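Section 4: First recordings with the Plirkholm hand-held grippers

By now you have two finished grippers on the bench, both calibrated, and this is where the build starts to be fun. In this section you will set up a table, make your first recordings and check them before moving on to the arm itself.

4.1 Before you start

You will need both grippers, their two cables, the Ilberg logger box and a table you can stand at comfortably. Set the logger to 66 frames per second. Lower rates work, but the replay in Section 6 is noticeably smoother at 66.

1. Switch the logger on and leave it until the green light stays steady.
2. Plug the left gripper into port A and the right gripper into port B.
3. Squeeze each trigger fully, then let go. Both bars on the logger display should travel end to end.
4. If a bar stops short, go back to Section 3.5 and repeat the calibration for that side.

CAUTION: Keep fingertips out of the linkage while the trigger is moving. The arms close faster than you expect.

4.2 Two-handed pick-up

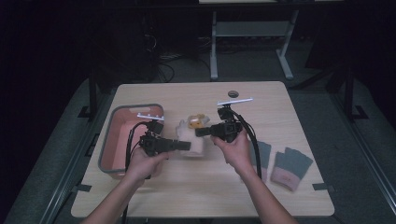
Soft toys make a lovely first target, as they forgive a clumsy squeeze and stand up to any number of drops. Pick one that will stand up by itself. The one on our table is a small plush with a fluffy white body and a yellow-and-orange head, and it is being approached from both sides with the jaws facing each other. Let the cables hang with plenty of slack, and have a shallow basket within reach for the drop-off.

1. Start with both jaws open, one on each side of the toy.
2. Press record and wait for the beep.
3. Bring the jaws in together until both touch, then lift.
4. Carry the toy over the basket, lower it and open both jaws.
5. Press record again to stop.

Make 16 recordings, moving the toy a little each time. Try some with it turned sideways – the variety really pays off later.

NOTE: A recording shorter than 12 seconds is usually fine for this task. If yours run much longer, you are probably being too careful. Move as you would with your own hands.

4.3 One-handed cloth pick-up

Cloth is harder and far more interesting. It folds, sags and never hangs the same way twice. Gloves, socks and knitted cuffs all suit this step.

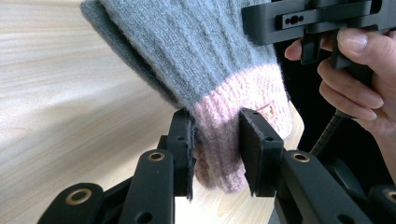 Prelcombe, September

Revised for the wider finger pads. Knitted pieces are best taken near one end, with the fabric gathered between the two pads, as with the pink ribbed cuff here. Keep your index finger round the front of the handle and let the other fingers sit beneath it.

1. Lay the item flat and open the jaw above it.
2. Lower until the pads reach the cloth, then squeeze gently.
3. Lift straight up and hold still for a count of three.
4. Lower and release.

CAUTION: Check the edges of the pads after every session. A little fraying does no harm, but replace a pad that has started to peel away from the finger.

4.4 Saving your work

Copy the recordings off the logger before switching it off. The Siriwardena viewer opens them directly, and a full session takes up 284 MB. Scrub through each one and delete any where the trigger trace has gaps. When both sets play back cleanly, go to Section 5 and bolt the arm down.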